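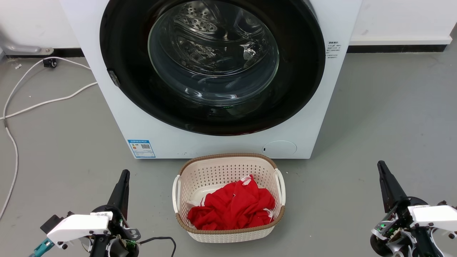 Laundry loading with the two-arm Stekero: front-load washer, basket on the floor, a pile of red fabric in it.

Households wanted for the Stekero home trial
Posted 08/07/2025

Surkska is looking for 12 households in the Fortin area to try the Stekero laundry service at home. Stekero is a two-arm robot that moves clothes between a basket and a front-loading washer. We want to know how it does in ordinary homes with ordinary laundry, and what people think of it after the first few weeks.

What you get
A Stekero unit on loan through the end of March, with delivery, setup and pickup included. Each household is paid $400, half after setup and half at the end. Participants who finish the trial can keep the service at a reduced monthly rate, but you are under no obligation to sign up.

What we ask
Run at least three loads a week with the robot. Fill in a short form after each load – it takes a couple of minutes on a phone. Let a technician visit twice, on dates you choose. Tell us when something goes wrong, including small things like a sock left in the drum or a basket pushed out of place.

You can take part if
– you are 18 or older and live in Fortin or within 12 miles of it
– you have a front-loading washer that stands on the floor, not on a pedestal
– there is clear, level floor in front of the machine
– you have working Wi-Fi in the laundry area
– everyone in the home agrees to the trial

Top-loading machines are not supported. Stacked units may be all right if the washer is on the bottom; send us the model number and we will check. Renters need written permission from the landlord. Homes with pets or children are welcome, but the robot must be switched off when they are in the room.

Stekero does not add detergent, pick a cycle or fold. You will still do those yourself.

The cameras on the robot record while it is working. Recordings are used by Surkska to improve the product, and you can ask to have yours deleted at any time.

How to apply
Fill in the form on the Surkska trials page and quote reference Wendus 254. Please include the make and model of your washer and the width of the open floor in front of it. We will call applicants who look like a match to set up a home visit.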